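Lo del cajón de los cables (y cómo acabé vaciando medio escritorio)

Llevaba desde junio diciendo que iba a ordenar el escritorio, y ya sabéis cómo va esto: primero una taza que se queda, luego un destornillador, luego los recibos del taller, y un día no encuentras sitio ni para apoyar el codo. Así que el otro día me levanté, me hice un café cargadísimo y me puse a ello. ¡Por fin!

Empecé por el cajón de arriba, que es el de los cables. Error. Si alguna vez vais a ordenar algo, no empecéis por los cables, de verdad. Saqué cargadores de móviles que ya no tengo, un adaptador de una impresora Takell que murió hace años y una bolsa entera de bridas que compré dos veces porque la primera la había perdido (estaba debajo de la segunda, claro). Lo eché todo en una caja de zapatos y seguí con lo demás, que si no me daban las once de la noche desenredando.

El segundo cajón fue más agradecido. Papelería, sobre todo: clips, chinchetas, minas de lápiz, sellos sin usar y un montón de tornillitos de la estantería Ditlow, la que monté yo sola y que todavía cojea un poco. Tiré bastante cosa. Guardé más de la que debía, también os lo digo.

Y entonces llegó mi compra favorita del año, las cajas transparentes con divisiones. Las venden en la papelería Brarkeletti, la que está subiendo la cuesta, y me costaron 3 euros cada una. Antes lo tenía todo en latas de galletas, que son preciosas pero tienes que abrirlas una por una para saber qué hay. Con el plástico transparente miras y ya está – los clips con los clips, los tornillos con los tornillos, y yo tan contenta.

Otra cosa que me ha cambiado la vida es trabajar con un tablero blanco encima de la mesa. La madera clara es muy bonita, pero se raya con mirarla, y además sobre blanco se ve cualquier tuerca que se escape. Se limpia con un trapo húmedo y listo.

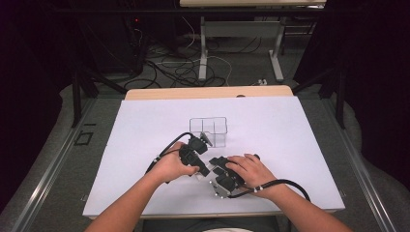 Lo que me queda pendiente

La caja de zapatos, evidentemente. Sigue en el pasillo con todos los cables dentro y cada vez que paso la empujo un poquito con el pie hacia el armario. Quiero comprar otras dos cajas de las de divisiones, aunque no sé si las hay con los huecos más grandes, porque un cargador ahí no entra ni doblado. Si conocéis alguna, ¡dejádmelo en los comentarios!

También tengo que decidir qué hago con las latas de galletas vacías. De momento están apiladas encima de la nevera – a lo mejor planto algo en ellas.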